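4.2 Interior Scenes in the Cabello Kit

The second part of the evaluation covers the interior scenes supplied with Cabello, the simulation kit sold by Grenodska for testing household manipulation policies. The kit consists of a scene library, an object library, a renderer with fixed presets, and a scripting layer that places objects and logs contacts. We tested the version delivered to Bisevstead in March, with the default presets and no changes to the physics settings. Licensing and installation are covered in Section 3 and are not repeated.

All scenes were run at the vendor's default time step. A scene counted as loaded once the physics had settled, meaning that no body moved faster than the rest threshold for 30 consecutive steps. Of the 97 interior scenes in the library, 85 settled without intervention. In 11 scenes, one or more objects had to be moved by hand before the rest threshold was met. The one remaining scene failed on a missing mesh and was dropped. The kit documentation gives no settling criterion of its own, and users who begin recording at step zero will record the settling motion along with the task.

Household scenes in Cabello are built by random placement of objects from a shared pool into a room shell. The shell supplies walls, floor, windows and fixed furniture. The pool supplies everything that can be picked up or pushed, and the placement script draws from it without regard to room type. Figure 4 is typical of the result. Clutter of this sort is useful for policy testing, as it prevents a policy from learning that a given object always appears beside a given piece of furniture. It also means that soft and rigid bodies often start in contact or close to it. 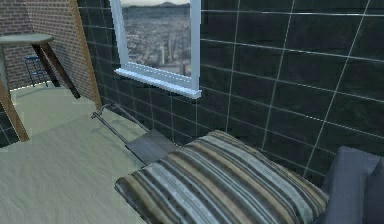
Figure 4. Rendered interior from the Cabello library: striped cushion overlapping the end of a hand truck, dark tiled wall behind, part of a gray sofa at right.

Two properties of these placements affect the measured success rates. The first concerns soft bodies. Cushions in the object library have a rigid collision shell by default, and the soft appearance comes from the mesh and its shading alone. A closing gripper meets the shell before it would meet resistance from a real filling, so grasps that rely on compression are scored too strictly, while grasps on a corner or edge are scored too generously. The kit includes a deformable variant of each cushion, but it must be enabled per object in the scene file, and the option is listed only in the changelog. We enabled it for a subset of runs, reported separately in Section 4.4.

The second property is overlap. Where one object lies partly over another, the placement script resolves the overlap by lifting the upper body until the collision shells separate. The rendered mesh and the shell are not identical, and a small gap or a small intersection can remain. Either one is hard to find from a rendered view when the contact line is in shadow. The contact log is the better source. It records pair, normal and depth at each step, and in our runs the logged values were consistent between repeated loads with the same seed.

For thin rigid bodies such as tubular frames and flat plates, the collision shell is a convex decomposition computed at import. Tubes are represented well enough for grasp tests. Flat plates close to the floor are less satisfactory: the decomposition adds thickness, and a finger approaching along the floor is stopped early. A user preparing a task of the type "pull the object out from under the cushion" should replace the shell with a hand-made one. The import tool accepts such a replacement without complaint, and this is one of the better parts of the kit.

The visual side was judged apart from the physics. Wall materials in the library range from plain paint to brick and tile, and the tile materials carry high-contrast joints. Such a wall gives a feature tracker plenty of corners, but the corners repeat. With the Predavholm tracker used in our pose experiments, wide views that included a window or a change of wall material were matched reliably. Close views in which tile filled most of the background produced wrong matches offset by one tile, and the pose estimate jumped accordingly. A striped object in the foreground did not prevent this. Its edges are strong along one direction and give little to fix the position along the stripe.

We consider this a fair test condition, one that real kitchens and bathrooms also present. Our objection is to the labeling. Cabello grades each scene for visual difficulty on the basis of object count and lighting, and background repetition does not enter the grade. Scenes dominated by a regular grid are therefore marked easy when they are among the harder ones for a tracker. A view like the following, with long grout lines crossing most of the background, should in our opinion carry a separate flag.

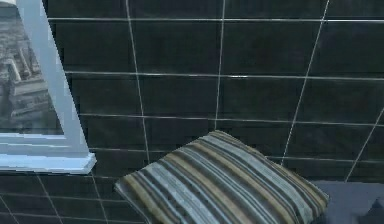

Grenodska, in its written response to a draft of this section, disagreed with the proposed flag and stated that difficulty grades are meant for grasp planning, where the background has little influence, and that users of visual trackers are expected to compute their own measure from the depth and segmentation outputs. The response added that a repetition score had been tried in an earlier release and removed after it proved sensitive to image resolution.

The point about resolution is reasonable, and we have not tested it. The point about intended use is harder to accept. The product sheet lists visual servoing among the supported applications, and the grade is shown in the scene browser with no note on its scope. A line of text in the browser would meet most of our concern without any new score.

Remaining defects in the interior scenes are minor. Material names differ between the scene file and the renderer preset, so a script that swaps wall finishes must keep its own lookup table. Lighting presets are stored per room shell and are lost when a shell is duplicated. Sills and window frames are part of the shell and have collision geometry — a benefit for placement tasks, although the placement script never uses them as support surfaces. We added them as supports by editing the shell file directly, and the edited shells were used for the placement runs in Section 4.3.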